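FOR IMMEDIATE RELEASE

Saturday, August 9, 2025

Plillach Completes First Collection Phase for Tabletop Manipulation Set

Plillach has closed the first collection phase of Zimora, a set of recorded demonstrations intended for training manipulation policies on small household and electronic objects. The phase produced 1,342 accepted episodes. A further 121 were recorded and rejected at review. Accepted episodes are being converted to the project's release format, and the first part of the set is scheduled to be made available to research partners in October.

Each episode in Zimora is a single operator-guided run of one task, stored as synchronized wrist video, joint positions, gripper opening and a short written instruction. Operators guide the arm from a separate station and work from a printed task card. The card gives the instruction and the starting layout but does not prescribe a path, so two operators given the same card will usually approach the object differently. Both versions are kept if they pass review.

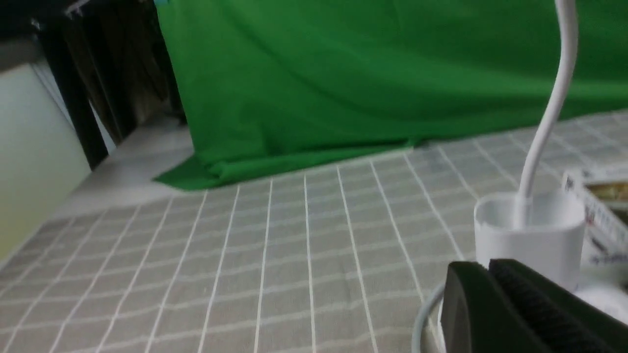 Tasks in the first phase were limited to rigid objects and objects with a cable attached. Cables account for a large share of the difficulty. They shift when the object shifts, they can catch on a finger, and their shape at the start of an episode is never quite the same twice. The collection protocol therefore calls for the cable to be laid out again by hand before every run, with no attempt to reproduce the previous layout. Of the accepted episodes, 437 involve at least one cabled object.

"We had a simpler plan at the start, with the cables taped down," said Ilaria Guerra, who leads data collection at Plillach. "The policies trained on that early material did well until the tape came off. We dropped it and started again."

Backgrounds were kept plain for this phase. A green cloth behind the work surface allows the background to be replaced in software during training, and a patterned table covering gives the visual encoder a regular texture on which to judge distance. Later phases will add uncovered tables and ordinary room backgrounds – these are harder to alter afterward and will be recorded in smaller numbers.

Motion blur is retained. An early version of the review guide instructed reviewers to reject any episode with smeared frames near the moment of contact. Sowmya D'Souza, who wrote the current guide, removed that rule after comparing the rejected material with what the wrist camera delivers during normal operation at full speed. Reviewers now reject for dropped frames, missing joint readings, a wrong object or an instruction that does not match the run. They do not reject for a slow approach, a second attempt at a grasp, or blur. 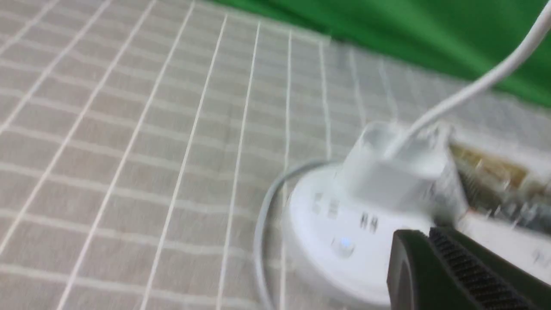
Are failed attempts included in the set?
Failed grasps are included when the operator recovers and completes the task within the same episode. Runs that end without completion are stored separately, labeled with the step at which they stopped, and will be offered to partners on request. They are not part of the accepted total.

Review was carried out by 2 people per episode, working independently. Where they disagreed, the episode went to Waldemar Kalinowski for a final decision, and the reason was entered in the episode record. Those entries will be released with the set. Plillach expects them to be of use to groups writing their own review rules.

Kurian, the recording software used throughout the project, writes all streams against a single clock and checks each file when the operator ends a run. An operator sees a failed check before the objects are moved, and can repeat the run from the same layout. The version used for Zimora will be supplied to partners together with the format description and a reader for the episode files.

The second phase will be recorded at the company's Drosthorpe site. It will cover plugging and unplugging, turning small controls, and moving an object without disturbing its neighbors. Sumathi Joseph will manage the work there. Task cards for the second phase are in draft, and research partners may propose additional tasks until the first release is made.

Contact for partners and press: Sumathi Fernandes, Plillach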